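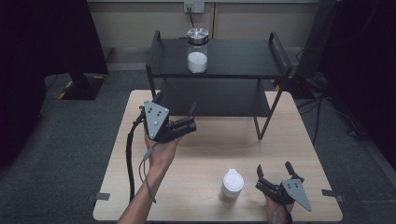 Two-tier rack in black metal, with a glass jar on the top tier.

Equipment Review: Bellis Two-Tier Counter Rack
Hitdale Household Resource Center, Product Lending Section

Purpose of the review

The Center lends small household goods to residents who wish to try an item before buying one. Each item is reviewed before it enters the lending catalog and again after its first season of use. The Bellis rack was added to the catalog in July under item number 3047. This review covers its assembly, fit, stability and upkeep, and gives the Center's rating.

The rack was lent to four households. Two have galley kitchens with very little counter space, one has a full-size kitchen, and one uses a shared kitchen in a residence hall. Borrowers completed the standard comment form, and Merja Turunen of the Product Lending Section carried out the bench checks.

Assembly

The rack arrives flat in a single carton. The instruction sheet relies on drawings, which are clear except at the third step, where the left and right side pieces look alike. Two borrowers fitted them the wrong way around and had to start over. A printed letter on each piece would solve the problem, and the Center has marked its own copies with tape.

The supplied hex key is short and becomes uncomfortable by the last few screws. Borrowers with limited hand strength should ask for the long-handled key at the front desk.

Fit

Buyers should measure the gap between the counter and the wall cabinets before ordering. In one of the galley kitchens the rack stood under the cabinets with so little clearance that tall spice bottles could not be lifted out without tilting them. The same household moved the rack to a side table, where it was used daily for tea, coffee and breakfast items.

The lower tier is well suited to cups and small bowls. Deep plates are awkward there. The upper tier takes jars and canisters well, although very small containers are better placed on a tray.

Stability

For the load check, the rack was placed on a level surface and weights were added to the upper tier in steps, up to 1504 grams, and left overnight. No bending was found in the morning. The check was repeated with all of the weight at one end, and the opposite feet stayed in contact with the surface.

The rubber caps on the feet are the weakest part of the product. One came off when the rack was pushed sideways and was later found behind a toaster. Replacement caps are not sold separately, and a letter to the supplier on this point has not been answered.

Cleaning

The finish wipes down easily with a damp cloth and dish soap. Grease collects where the shelves meet the uprights, and a soft brush is needed to reach it. The borrower in the shared kitchen reported a small scratch after using a scouring pad, and the Center advises against such pads.

Comparison

The Stiteo rack, item 1000 in the catalog, is lighter and folds for storage, but it sways when the upper tier is full. Residents who move often may still prefer it. For a rack that will remain in one place, the Bellis is the better purchase.

Rating

Recommended, with reservations concerning the foot caps and the third assembly step. The rack may be borrowed for up to three weeks. Requests should quote the item number and be addressed to Abena Sulemana at the lending desk.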